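Old office tower, no CPU, is it worth bringing back?

Forum: Basement Hardware > Repairs and Revivals

slatfork
Picked up one of those ex-office desktops from the Zuvstead surplus sale for 18 bucks. Dark case, green board, blue plastic tabs on everything you're meant to pull. The socket is empty. The seller said "complete," and I suppose it is, if you count the lid.
Plan is a quiet little file server for the closet. Is a used processor worth it, or do I strip it for parts and tell my wife it was always a parts machine?

gridlatch
Buy the processor. Look up the board's part number first and check the supported list, then buy the cheapest thing on it. A file server spends its life waiting for you to want a file.

mumblefan
Strip it. Office power supplies from that era have odd connectors, odd shapes and odd opinions. The day yours quits you'll be shopping for a replacement only that case can love.

gridlatch
mumblefan, you said the same about mine two years ago and it's still running.

mumblefan
And I'm still right, just early.

slatfork
Before I spend anything, how do I tell if the socket's any good? I've been over it with a flashlight and a magnifying glass and now everything looks bent, including me.

Ottoman_9
Tilt the light low and look along the rows. Good pins all catch the light the same way, and a bad one sticks out like a guy facing backward in an elevator. Don't touch them with anything. Not a cotton swab either – the fibers snag, and then you'll have a whole new thread to post.
When the chip goes in, line up the notches, let it drop under its own weight and close the lever. The lever needs a bit of push. The chip needs none.

gridlatch
Seconding that. Also clean the old paste off the heatsink before it goes back on. Mine had gone to chalk.

mumblefan
Add up the processor, paste, a drive and a fan, and you're at 39 dollars easily, on top of the 18. Strachan had a whole working tower on their clearance page last month for not much more.

slatfork
Strachan wanted more for shipping than for the tower. I checked.

Ottoman_9
What I like about these cases is that you can get all the way in without a screwdriver. Slot covers, drive cage, power supply, it's all latches. I've cut my hands on every fancy case I ever owned and never on one of these. Lay it flat with the side off and you can get at pretty much everything.

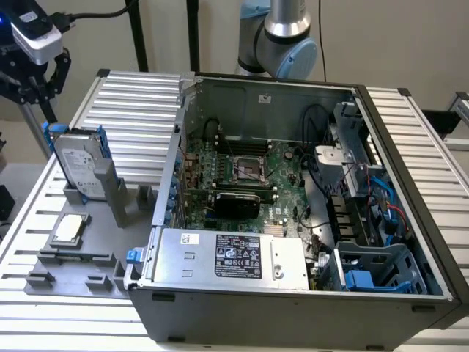
mumblefan
Fine, the latches are nice. I'd still pull the memory and recycle the rest, but post the part number before you order and I'll check the list for you.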